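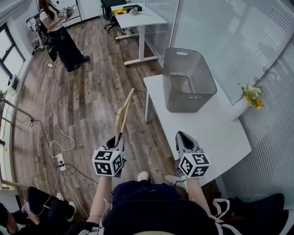 Apr 22, 2021

Stick bench, session notes. Writing this up fast before I lose the scrap paper.

Job today was the drag-flick sticks for the Trasden club. Three come in from their corner unit, all the same model (Jallotine low bow), all with the same complaint: ball comes off dead about a hand above the heel. Flicker says she's lost pace since December. Could be the stick, could be her back foot. We only do sticks.

Weighed first, grips off. One is 421 g bare, so lighter than I'd have picked for that length. Other two not weighed yet, scale battery went. Put new batteries on the list.

Tap test with the coin along the face. Clear ring down to the bend, then dull. Same spot on all three — so I doubt it's knocks. More likely how they were laid up, or how she carries the ball on the flick, dragging it over the same bit of shaft every time. Face is polished there, you can feel it with a thumbnail.

Bow check on the flat plate. Straightedge sat fine on two. Third one rocks. Umpire ring goes over it so it's legal, 25 mm is the limit and it's under, but I wouldnt hand it back without saying something. Marked with blue tape at the toe.

Drop rig: ball down the tube onto the clamped face, read the rebound off the tape. First set useless, clamp was creeping. Re-shimmed with a bit of old grip rubber, much better. Second set okay. The dull patch gives back noticably less than the toe side on all three. Raw numbers in the green book, not copying them twice.

Do NOT use the small clamp for indoor sticks. It pinches the edge. Found a fresh crush line on the Justberg loaner and that was us, not the player. 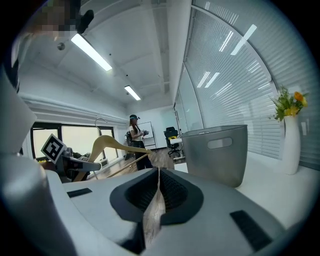
Suqin Cai

Second half, after lunch.

Tried the Sarkar resin on the scrap stick. Mixed a bit rich, went off faster than the tin says. Next time smaller batch, cooler cup. Sanded back with 300 then wet 2000 to finish. Colour is off against the carbon, doesn't matter for a trial, will matter if we do it on somebody's good stick.

Left it clamped. No flicking with it till tomorrow at the earliest, please, I mean it. Last one got taken down to the turf half cured.

Goalie stick with the split hook: told them no. Too close to the joint and it'll go again the first time she logs a low one. They weren't thrilled. Offered to cut it down for a junior.

Regripped the two practice sticks. Chamois on one, cushion on the other. Start the wrap lower than you think or the top hand ends up on bare tape.

Penalty corner group want a heavier trainer, same balance point. Tried lead tape under the grip, balance moved up the shaft straight away. Tried it split, half at the hook — better, feels close to a match stick swung by hand. Tape on the hook won't last on sand-dressed turf though. Maybe under heatshrink?

To do
- scale batteries
- weigh the other two Trasden sticks
- ring the club about the one that rocks, get a yes before any sanding
- new jaw pads for the big clamp
- repeat drops on the scrap stick once it's cured, same height, same ball
- return the Justberg loaner and own up to the crush line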